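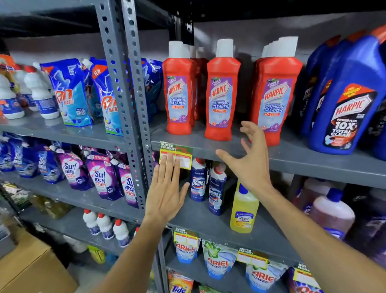

Cahier du rayon entretien, lundi, ouverture 7 h 40

Repris la travée 13 là où on s'était arrêté avant l'inventaire. Le relevé Dilteck donnait encore des écarts sur les produits sanitaires, surtout entre les références de même marque, et je voulais remettre les façades au propre avant de recompter. J'ai commencé par les Harpic : les Bathroom Cleaner rouges à bouchon blanc d'un côté, les Power Plus bleu foncé à bouchon orange à leur droite, les uns derrière les autres en profondeur. Même marque mais deux références, donc deux lignes dans le relevé. C'est là que l'erreur se fait à chaque fois, quand on compte « Harpic » sans regarder l'étiquette. Les recharges de lessive restent de l'autre côté du montant perforé, on n'y touche pas cette semaine.

Méthode retenue, la même que pour la travée d'avant :
– tirer tout au bord de l'étagère, étiquette vers l'allée ;
– une seule référence par file, même si la file est courte ;
– vérifier le porte-prix en dernier, une fois les bouteilles en place ;
– noter les manques tout de suite, pas en fin de travée.

Le dernier point, je l'ai encore oublié sur les deux premières étagères. Refait.

Relevé du matin : 113 unités comptées sur la travée, contre 116 dans Dilteck. Écart de 3. Recompté dans l'autre sens, même résultat. Je penche pour une saisie en double à la dernière livraison Nerketti, le bon porte une ligne corrigée au stylo. À voir avec la réserve avant de toucher au stock informatique. Ne pas ajuster d'ici là, sinon on perd la trace.

Tablettes : la peinture grise s'use devant. Passé un chiffon avec un peu d'eau savonneuse, les traces de colle partent, les rayures non. Stasard proposait des fonds de tablette transparents, mais le minimum de commande est de 2 000 pièces, on n'en fera rien. J'ai laissé tel quel. Deux clips de porte-prix tenaient mal, remplacés par ceux de la boîte Radebe. Ils sont un peu plus larges que les anciens et il faut forcer au montage, côté gauche d'abord.

Après la pause, nettoyants sols et WC. Plus long que prévu, parce que les formats ne se ressemblent pas et que les bouteilles étroites basculent quand on tire celle d'à côté. Prendre par le bas du flacon, jamais par le bouchon. 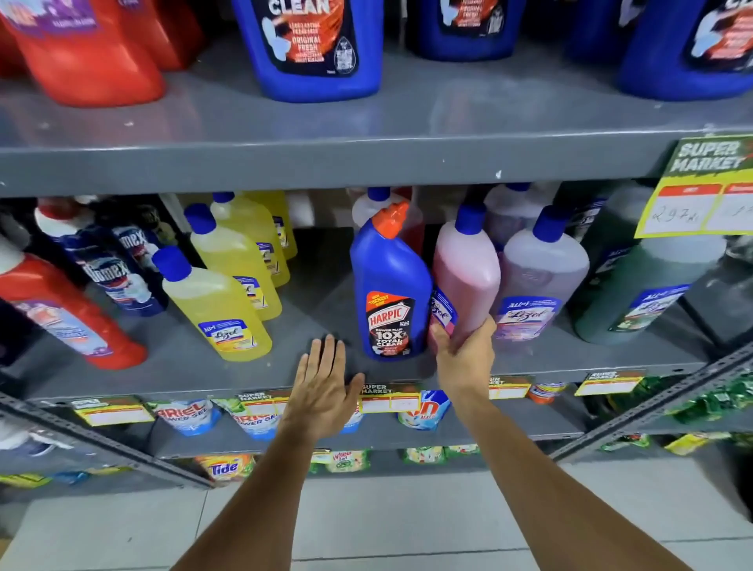

Faut-il séparer les nettoyants sols des produits WC sur la même tablette ?
Oui dès qu'on a la place, et au minimum les garder en deux blocs sans mélange. Les clients prennent à la couleur et reposent n'importe où, donc un bloc net se corrige en une minute, alors qu'une tablette mélangée demande de tout ressortir.

Essayé aussi de mettre les grands formats à droite et les petits à gauche. Ça tient mieux, mais le réassort est plus lent car il faut passer la main derrière. Je laisse comme ça jusqu'à jeudi et on compare avec la travée voisine.

Reste à faire :
– tablette du bas, pas commencée ;
– réimprimer les prix manuscrits devenus peu lisibles ;
– appeler la réserve pour le bon Nerketti ;
– rendre l'escabeau.

Arrêt à 12 h 15. Cartons vides pliés, laissés au bout de l'allée.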